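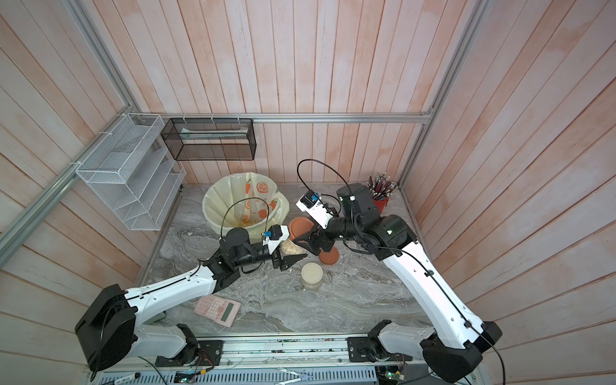
Cuiping Xia
Bench notes, glaze room, Pritthorpe
December 28, 2025

Batch 14 of the Tan ash glaze came out of the kiln this morning looking like old porridge. Batch 8, same recipe, same bucket, was lovely. I wrote "do not change anything" beside it in October and then, going by the next page, changed the sieve.

Top temperature on the controller read 1076, as it should. Cones agree. So I can't blame the kiln, which is a pity, as it never answers back.

Pinholes worst on the terracotta test pieces, mostly near the rim. White clay tiles fine apart from the colour. Suspect I rushed the bisque again. Slowed the next one down and put an extra 40 minutes on the soak.

The Clalaswood ash is nearly gone. What's left in the tub has lumps and a nail in it. Washed half, left half unwashed, labelled both this time, in pencil, on tape that pencil doesn't take to.

Stomeo scales drifting again. Changed the battery and weighed everything twice. Got two answers and used the first.

Next: batch 8 sieve, if whoever has it would put it back on the hook.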